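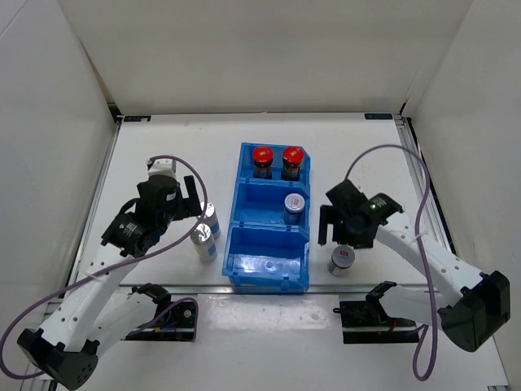

Prornness Pantry Sorting Set
README, last updated 12/4/22

Welcome, and thank you for taking the time to read this before you dive into the folders! Prornness is a small collection about putting jars and cans away in a divided bin, the sort of job most of us do with one hand while the kettle boils. I have been fussing over it since July, and I'm very happy to see it go out into the world at last.

What gets put away

The groceries are ordinary ones: jars with red lids, and cans in a couple of different looks. They go into a blue plastic organizer, open at the top, with 3 compartments running from back to front. The jars belong in the rear one and stand side by side. Cans go in the middle and the front, and the front compartment is the largest, so it's forgiving if you want to try an order of your own.

An item counts as put away when it stands upright on the floor of its compartment. A can leaning on a divider doesn't count, even if it looks perfectly comfortable there (we went back and forth on this one for longer than I'd like to admit).

How the folders are laid out

There are 50 sessions, split into 5 folders by starting layout. Each session has its pictures and a short text file called notes, which says what stood where at the start and where everything ended up. The folder named Skovau starts with some items already in the bin. The one named Um starts with the bin empty, and I'd suggest looking at that one first, as it's the easiest to follow.

Known problems

In 6 sessions the notes mix up the middle and front compartments. Those files have "check" added to the name until I get them fixed. Please don't rely on the can labels for sorting either, as the print is often too small to make out. Shiny lids and the glossy walls of the bin pick up reflections, so go gently if you're working by color.

Using it

You're free to use the set for teaching or research, and a mention of Skudberg, where it was put together, would be lovely. Corrections are very welcome, and please include the folder name and session number when you write.

Kidus Dinsa, Skudberg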